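Trundora 6, grasp planning for messy containers

Hi, I'm Everaldo Queiroz, and I write most of the code behind Trundora (the other half of the office, Everaldo Lins, writes the drivers and answers the phone). If you've ever tried to get an arm to pull one thing out of a full bag, you already know why I've spent so long on this!

Trundora takes the depth and color feed from a wrist camera and gives you back a ranked list of grasps, each with an approach path that stays clear of the container walls. Most planners I've used treat the walls as solid, and that's fine for a bin. A bag sags and folds over, so we model the opening as a soft edge with a keep-out margin you can set yourself, down to 6 mm.

Version 6 also handles netting a lot better. The old segmenter liked to grab whatever it saw through the mesh, and then the fingers went straight into the net. Now anything behind a mesh surface is tagged as enclosed, and the planner goes for the case itself, or a strap if it finds one wide enough.

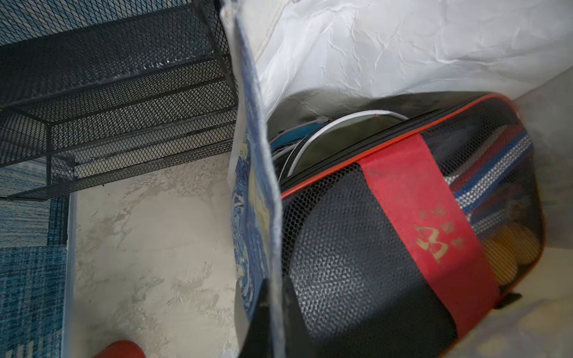
Wrist view into a white bag: black mesh case with a red strap, white cable looped above it.

Cables get their own class too. You can tell the planner to lift them first, avoid them, or stop and ask. I leave mine on "stop and ask" while I'm tuning a new cell, but that's just me being careful.

What you get:
Planner and segmenter, with C++ and Python bindings
Tisex viewer, for stepping through every rejected grasp and seeing why it lost
251 recorded bag and tote logs to test against
Email support from one of the two Everaldos

A full plan takes about 400 ms on our office desktop. You'll need Linux and a calibrated wrist camera, and the Mendonça calibration tool is included if you haven't got one you like.

Single-cell license: $1,441, with updates through May of next year. Sold and supported by Trotomgate. Write to us for a trial key, and send a log of your worst bag along with it, I love those!

Page updated 2018-03-24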